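Floswood College
Everyday Chemistry, Course 336
Lecture 3 notes: Surface tension, wetting, and why soap works

Reading for this lecture: Skurkari course reader, pages 60 to 70. Bring the handout from last time, the one with the blank water molecule diagrams.

1. Where we left off

Last time we talked about hydrogen bonds and how they make water such an oddball liquid. A molecule that small "should" be a gas at room temperature, and it stays liquid thanks to the constant pulling between neighbors. Today we get to one of my favorite results of all that pulling, and you can do nearly every demonstration again at home with a bowl, a paper clip and a pinch of pepper.

2. Surface tension

Think about a water molecule deep inside a glass of water. It has neighbors on every side and gets pulled in all directions, so the pulls cancel out. Now think about one at the top. It has plenty of neighbors below and to the sides, and above it there is only air, with very little to hold on to. It costs energy to have molecules at the surface, so a liquid will shrink its surface as much as it can. Small drops pull themselves into balls because a ball has the least surface for its volume.

We measure this as surface tension, which you can think of in two ways:

Energy per area: how much work it takes to make more surface.
Force per length: how hard the surface pulls along a line.

These are the same thing in different clothes. Work out the units for yourself (joules per square meter, newtons per meter) and see that they match. I really recommend doing this by hand once!

Water has a high surface tension for a liquid at room temperature. Ethanol and most oils are far lower. Mercury is much higher than water, and that is why spilled mercury runs around in such round beads. Surface tension also drops as a liquid gets warmer, since the molecules are moving faster and the pull between them counts for less. Water at 60 degrees Celsius has a lower surface tension than water from the cold tap, though the change is smaller than people expect.

3. Contact angle

Put a drop on a solid and look at it from the side. The angle between the solid and the edge of the drop, measured through the liquid, is the contact angle. A small angle means the drop spreads out and we say it wets the surface. An angle over 90 degrees means the drop sits up like a bead.

Three tensions meet at the edge of the drop: solid with air, solid with liquid, and liquid with air. Young's equation balances them along the surface:

tension (solid-air) = tension (solid-liquid) + tension (liquid-air) x cos(contact angle)

Try it with clean glass first, then with wax. Clean glass has lots of polar groups that water likes, so the angle is small. Wax has none, so water beads up. Rub a greasy finger on part of a clean glass, run a little water over it, and the water will draw back from the greasy patch - you have just found the grease without seeing it.

Roughness matters too. On a surface that water already wets, making it rougher helps the water spread. On a surface that repels water, making it rougher makes the repelling stronger. Lotus leaves are the famous case, with tiny waxy bumps that hold pockets of air under each drop. We will come back to this when we get to coatings.

4. Soap and other surfactants

Water and oil don't mix because the water molecules would have to give up hydrogen bonds to make room. A surfactant gets around this with a molecule that has two very different ends. The head is charged or polar and does well in water. The tail is a long hydrocarbon chain and does well in oil. Where do you put a molecule like that? At the border, of course, head in the water and tail sticking out of it. When the surface fills up with tails, the surface tension falls.

Pepper demonstration: sprinkle pepper on a bowl of water and touch the middle with a soapy finger. The pepper races to the rim. The soap has lowered the tension in the middle, and the stronger pull of the clean water outside drags the surface outward. It looks like magic the first time and it is still fun the fiftieth.

Add more surfactant and at some point the surface is full. The extra molecules then gather into micelles, little clusters with the tails tucked inside and the heads facing the water. The concentration where this starts is called the critical micelle concentration, or CMC. Past the CMC, adding more soap hardly changes the surface tension at all. It does give you more micelles, and micelles are what carry the grease away.

5. Cleaning a greasy surface

Put sections 2 to 4 together. Water with surfactant in it wets the plate more easily. It creeps in at the edge of the grease, the contact angle of the grease on the plate changes, and the film of grease rolls up into drops. Chemists call this the roll-up mechanism. Stirring, scrubbing or spraying knocks the drops loose, and the surfactant coats them so they don't settle back.

Hard water gets in the way. Calcium and magnesium ions stick to the heads of ordinary soap and make scum. Modern detergents use heads that bother less about calcium, and machine detergents also carry softeners to tie up the ions. Machine detergents are made to foam very little, too. Foam cushions the spray and can upset the pump, so never swap in hand dish soap.
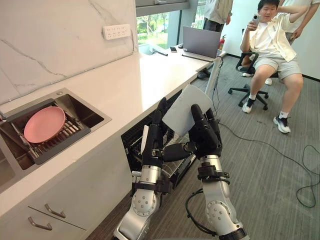
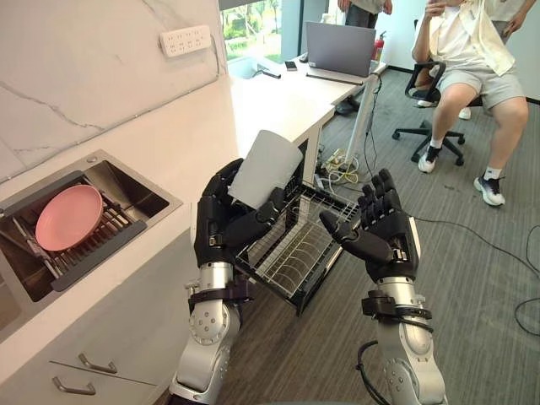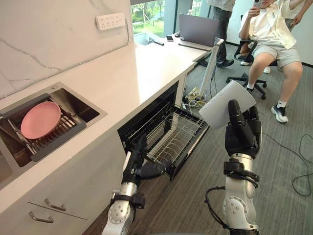

Last picture: a round pink plate on the rack in the sink, with the dishwasher open below the counter.

6. Problems for section

a. A paper clip floats on clean water and sinks when you add a drop of detergent. Explain using force per length.
b. Sketch a drop with a contact angle of 30 degrees and one of 120 degrees. Which one wets the surface?
c. Use Young's equation to show what happens to the angle when only the liquid-air tension goes down. Do the case where the cosine is positive and the case where it is negative.

Section meets in the Amaral lab as usual. Please hand in your answers on paper, with your sketches labeled.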